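We use cookies to remember your settings. Accept | Manage

Workshop tips from the Vrabec robotics club: teaching an arm to turn a tap

Last updated: 04/07/2022

Our students' project this year is a kitchen task: the arm must open a single-lever tap and close it again, first in simulation and then on the bench. These notes are for other clubs who want to try the same.

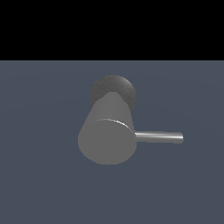 Preparing the model

Keep the tap simple. A round base, a cylinder for the body and a thin rod for the lever are enough for the first weeks. Plain grey is fine, and you can add colours when the movement works.

Check that the lever turns around the correct axis before you write any program. Our group lost two evenings because the axis was moved a little to the side, and the lever made a strange circle.

Set limits for the joint. Without them the lever can go round and round, and the students will believe that they have succeeded.

Save each version under a new name. Dagmar Kováčik keeps ours in one folder called Pamatis, with a short text file where everyone writes what they changed.

Running the trials

Begin with the arm close to the lever and move the start position away step by step. We do 40 trials for each position and write all results in the same table, also the bad ones.

Push the lever with the side of the finger. Gripping looks nicer, but a thin round rod slips easily.

Use a slow speed on the first day. When the contact is too hard, the simulator may give you forces which no real tap would survive.

Moving to the real tap

Buy an old tap at a second-hand shop and screw it on a thick board. Fix the board to the table with two clamps – one is not enough, the board will turn together with the lever.

Do not connect water. Radomír Michalík put a paper scale behind our lever, so we can read the angle after each trial.

Wipe the lever with a dry cloth before you start. Grease from hands changes the friction more than we expected.

For the September meeting we would like to try a tap with two handles. If your club has a spare one, please bring it.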